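The Long Patience of the Sponge Bench

By the time I get my coat off, Bjarke Stougaard has already taken the fingers off the robot and laid them on a dish towel, the way my grandfather used to lay out the parts of a carburetor. It is a quarter past seven on a Monday in February, the radiator is knocking, and he wants me to feel the left one. "Go on, squeeze it," he says. "Now the other one." I squeeze. They feel the same to me. He looks so let down that I squeeze them both again, and maybe, if I'm generous with myself, the left one gives a little more.

"It's gone soft," he says. "It's been going soft since Thursday."

The bench belongs to Zillevetti, a small firm that works out cleaning routines for commercial kitchens, and it takes up the sunny end of a long room above a bicycle shop. On it is one robot arm, a wood tabletop, a changing collection of trays, and more sponges than I have ever seen outside a supermarket. The arm picks up a sponge, wipes a tray, puts the sponge down and does it again, and what I had come to learn was how much human fussing it takes to keep that going. (A great deal, it turned out, and most of it enjoyable, if you like company and don't mind damp sleeves.)

Stougaard looks after the machine four mornings a week. He came to it from dairy equipment, where he spent many years crawling under bottling lines, and he still carries a flashlight in his shirt pocket and a second, smaller flashlight in case the first one rolls away. Gion Gisler, who writes the motions the arm follows, sits at the other end of the room with his back to the window and a pot of tea that he never seems to finish. The two of them have shared the bench for three years and talk to each other mostly in half sentences.

"Is it the—" says Gisler, not turning around.

"Left," says Stougaard.

"I had a feeling."

The fingers are where the trouble usually starts. They are a bit springy, and they have to be, for a sponge is a peculiar thing to hold. Squeeze it too lightly and it swings around like a gate the moment it touches a tray. Squeeze it too hard and the far end fans out and the near end turns to a hard little knot, and then you are wiping with the edges and missing the middle. Somewhere between the two is a grip Stougaard calls "the handshake," and he spends the first half hour of every morning looking for it.

He does this with a dry sponge, then a damp one, then one that has been sitting in water overnight in a yogurt tub. Each time he closes the gripper a little further and tugs on the sponge with his thumb and forefinger, his head cocked to one side. When he likes what he feels he reads a number off the screen and writes it in pencil in a ledger with a marbled cover. I asked whether the computer didn't keep that number anyway. It does, he said, but the computer doesn't write down that the room was cold.

The new finger skins go on with a bit of soapy water, worked down with the thumbs from the tip. Stougaard does the left, then stops, sighs, and does the right one as well, although there is nothing much wrong with it. He tried for a while to change them one at a time, to save money, and found that a new skin on one side and an old one on the other made the sponge creep sideways over the course of a morning. It took him two weeks to work out what was going on. He had blamed the sponge, the table and, for one unhappy afternoon, Gisler. So now they go on in pairs, and the old ones go in a coffee can marked with the number of grips they lasted. The best pair in the can says 3,000. The worst says 156, and beside that is a short word in Danish he declined to translate.

After the fingers comes the camera, a small one that rides along at the wrist and looks out past the gripper at whatever it is holding. A working bench with water on it is no place for a lens. Stougaard breathes on it, wipes it with a square of old bedsheet, breathes on it again, and holds up a card with black squares so that Gisler can see whether the picture has shifted. If it has, even by a hair, the two of them spend the next twenty minutes loosening and tightening a pair of screws, Gisler calling out "over, over, back" from behind his teapot like a man helping somebody park a trailer.

Then there are the trays. I had imagined that a tray was a tray. Gisler, who is a courteous person and pours me some of the tea, explains that the trays are where he earns his keep. A dark shiny one throws the ceiling lights right back at the camera, and from certain angles the program takes the reflection for a spill and goes after it with real dedication. A bright plastic one is easier to see but shows every puddle as a tangle of white glints, and the puddle moves as soon as the sponge gets near it. He likes to have two different ones out side by side and a little crooked, because in a real kitchen things get put down any old way. Stougaard, who likes things straight, has to leave the room while this is done. He says he goes to check the mail.

The water goes on from a squeeze bottle, and a few drops of something darker from a jar Gisler mixes himself. He wouldn't give me the recipe, beyond saying that there's tea in it, which does explain the pot. Some of it always lands where it shouldn't. The tabletop has had a hard life on that account, and twice a year Stougaard sands it and rubs it with oil, on a Friday, so the smell is gone by the time anybody has to eat lunch next to it. An earlier bench had a steel top, supplied by a firm called Grudetton, and it was beautiful and sturdy and so noisy that the bicycle shop complained. They went back to wood and everyone downstairs was much happier.

The first run of the day is done slowly. Stougaard stands with one hand close to the red stop button and the other in his pocket, and the arm dips down to the sponge rack, takes hold, and carries the sponge up over the trays with the scouring side bunched between the fingers and the soft side out. He watches the joint nearest the wrist. It had a click in it last fall that he never did find the cause of, and although the click went away by itself he doesn't trust it, and he bends down now and then to listen, with his good ear. I bent down too. I heard the radiator.

"That's fine," he said after the fourth pass, and took his hand away from the button, and I noticed I'd been holding my breath.

What goes wrong after that is mostly small. A sponge comes up off center and has to be put back. A tray slides because there is water underneath it. Once, while I was there, the arm stopped dead in midair with a message that made both men laugh out loud, and the cause was a cable tie that had worked around to where it could brush a sensor. Stougaard snipped it off, put on a new one with the tail facing out, and then went over every other tie on the arm to see that its tail faced out too. That took him up to lunch. The spare cables come from a supplier called Wendt, and he keeps a full set coiled in a cookie tin, each with a scrap of masking tape giving the joint it belongs to, in handwriting so neat I took it for printing.

The part he enjoys least is the sponges themselves. They come in cartons, and although they are all meant to be alike, he will tell you, at length and with examples, that they aren't. Some have the green side glued on a touch thicker. Some are cut a little narrow at one end. He sorts every carton by hand into three bins, and a sponge that doesn't suit any of the three goes home with him and does the dishes. He and his wife have not bought a sponge in a long time. Gisler would be glad to run the lot, odd ones included, and says so; a kitchen won't be sorting its sponges, after all. They've argued about this for most of a year now, very politely, and for the moment the odd ones get run on Wednesdays.

I asked Gisler what he thought a good day looked like, and he gave it some thought, stirring. The longest stretch the bench has managed without anybody laying a hand on it is 1,397 wipes, and he was home with the flu for it. He still sounds a little sore. An ordinary day is several hundred, with a stop every so often to dry the table and move the trays around. The thing he would really like is to go around 41 minutes without hearing Stougaard say "hm."

Later this spring a second bench goes up at Fundau, a canteen kitchen across the river where the firm has been promised a corner next to the dish return. It'll be hotter there, and steamier, and the floor slopes to a drain. Stougaard has been over already with a level and a thermometer and come back with two pages of worries. The finger skins will soften faster in the heat, he's sure of that, and he has begun leaving a pair on top of the radiator overnight to see how they do. He gave me one of them to squeeze on my way out. It was warm, and this time I could feel the difference, and I told him so, and he was so pleased that he walked me all the way down to the street.

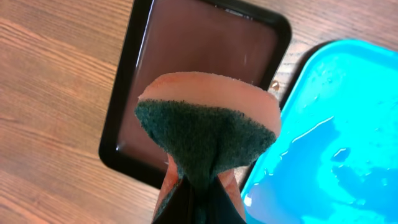 The gripper with its sponge between two trays on the wood tabletop, as seen from the camera at the wrist.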